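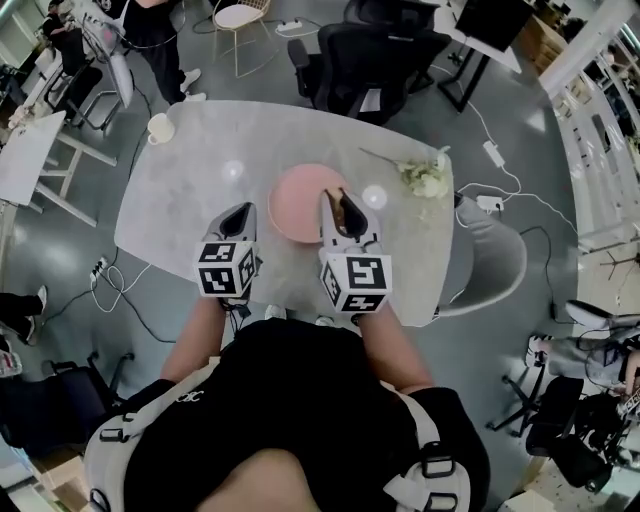 Figure 2. Handheld pair in use at the oval table, right gripper over the plate.

Section 2. Setting up the Tirnetti handheld pair

Read the section once before you strap anything on. The quick card in the box makes this look like a two-minute job. Our setups have never gone that fast, and the card skips the marker check completely.

Revised February 14, 2023, by Khôi Hầu. Replaces the notes Tuấn Phí wrote for the older Flunano grips.

2.1 Harness

1. Loosen every adjuster before putting the harness on. Bring one strap over each shoulder.
2. Close the buckles, then tighten the sides a little at a time, left and right in turn.
3. Raise both arms and reach forward as if to the far side of the table. If a strap slides toward your neck, start over. Pulling one side tighter will not fix it, whatever the card claims.

Note: Roll long sleeves above the elbow. Loose cuffs cover the markers.

2.2 Marker cubes

Each gripper carries a cube at its base, near the wrist. The tracking software finds your hands by the printed patterns on it, so a bad cube means a bad recording.

1. Wipe each face with a dry cloth. The supplier says alcohol is safe on the print. We have our doubts and don't use it.
2. Hold the gripper still and try to twist the cube with two fingers. Any play at all: take the gripper out of service and tag it.
3. Check the IDs in Sernis against the label on the storage case. Left and right are easy to swap, and the program will happily record them swapped.

Caution: Do not glue a loose cube. It will look fine and sit at a slightly different angle, and every session after that will be off.

2.3 Table

1. Clear the table down to the items on the task sheet. For the plate task, put the plate near the middle, where both grippers can get to it without stretching.
2. Look for ceiling lights shining back off the tabletop. Sernis is supposed to correct for glare. Treat that as a hope. Move the table or switch off a light if a bright spot falls where a cube will be.
3. Walk once around the table and push cords and power strips out of your path. You will be watching your hands, not your feet.

2.4 Test run

1. Start a new session in Sernis and wait for both hands to show as tracked.
2. Open and close each jaw fully, three times, slowly.
3. Pick up one small item with the right gripper, bring it over the plate and let go. Keep the left gripper close by with its jaw empty.
4. Play the test back before recording anything real. A green status light only says that a file was saved.

If a hand drops out for more than 24 frames in a row, repeat 2.2 and 2.3. If it drops out again, swap the gripper and log fault code 518. Restarting the software clears the code and leaves the fault where it was.

For jaw wear and replacement tips, see page 38.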